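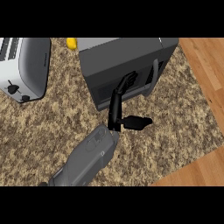 Figure 1. Simulated counter task: robot hand at the front of the microwave, near the door handle. Toaster at left.

Unit 11. Rules of practice for contact tasks in simulation

Truva Laboratory Course, Istthorpe
Read before the lab session. Bring the run sheet.

1. Scope

This unit covers tasks in which a robot hand makes contact with a household appliance that has a moving part: a door, a lever, a knob, a drawer. The rules apply to simulated work in the Hailu environment. Section 6 lists the extra conditions for moving a task to the physical bench. Navigation and object handover are treated in Unit 12.

"Shall" marks a requirement that is graded. "Should" marks a recommendation. Departures from a "should" are allowed if the run sheet states the reason.

2. Terms

Approach: all motion of the arm before first intended contact.
Contact phase: from first intended contact to full release.
Keep-out volume: a region no part of the arm or hand may enter during a run.
Work volume: the region in which the hand may move during the contact phase.
Incidental contact: any contact not named in the task statement, at any force.

3. Before the run

3.1 The task statement shall name one target part and one end condition. "Open the microwave" is not acceptable. "Door handle; door at or past the stated angle; hand released" is acceptable.

3.2 Every appliance other than the target shall have a keep-out volume. In a layout like Figure 1, where the target is the microwave door, the toaster gets one even though it stands to the side of the hand. The volume shall enclose controls that stick out from the body. A box fitted to the main housing alone will miss a lever or a knob.

3.3 Small loose objects shall be listed as well, including those partly hidden behind an appliance. They are easy to leave out when the list is made from a single camera view. Make the list from the scene file, then check it against the view.

3.4 The edge of the work surface shall be entered as a boundary. The floor is not part of the work volume, even when the camera shows it.

3.5 Door sweep. Draw the arc of the door and check it against the hand, the wrist and the forearm. Most failed runs in this unit come from the forearm. Students plan for the fingertips and leave the bulkiest part of the arm inside the arc.

4. During the run

4.1 Approach speed shall drop to the contact limit before the hand enters the work volume. The drop shall be a commanded change in the controller. A slow-down caused by joint limits does not count.

4.2 Finger posture shall be set before contact. Changing posture against a surface produces side loads that the Hailu contact model handles poorly, and the logged forces should not be trusted where this occurs.

4.3 The thumb needs its own clearance check. In Figure 1 it projects sideways over the countertop, below the fingers. A check made at the fingertips says nothing about it.

4.4 From a single still, contact and near-contact often look the same. The fingers in Figure 1 may be pressed against the door window or may be just in front of it. Contact shall therefore be reported from the contact log, never from a rendered view.

4.5 A run shall stop on incidental contact with any listed object. Do not resume from the stopped state. Reset the scene and record the stop.

5. Records

5.1 Each run sheet shall give the scene version, controller version, random seed, task statement, keep-out list and result. Results are "complete", "stopped" or "timed out". No other terms are accepted.

5.2 All runs are reported, including stopped ones. The reference set for this unit holds 400 runs, of which 244 were marked complete. Cite it as Tokus set 1869 and do not mix its results with your own.

5.3 Rendered views may be attached as support. They shall be captioned with the run number and simulation time, and labeled as simulated.

6. Transfer to the bench

A complete result in simulation does not authorize a physical run. Before bench work:

– the emergency stop shall be tested with the arm moving at contact speed;
– the appliance shall be unplugged and fixed to the bench;
– keep-out volumes shall be measured again on the real objects and should be enlarged on all sides;
– one person shall hold the stop control and have no other duty during the run.

7. To hand in

One run sheet per run, the door sweep drawing from 3.5, and a half-page note on any stopped run. Late keep-out lists are not accepted, as the list must exist before the first run.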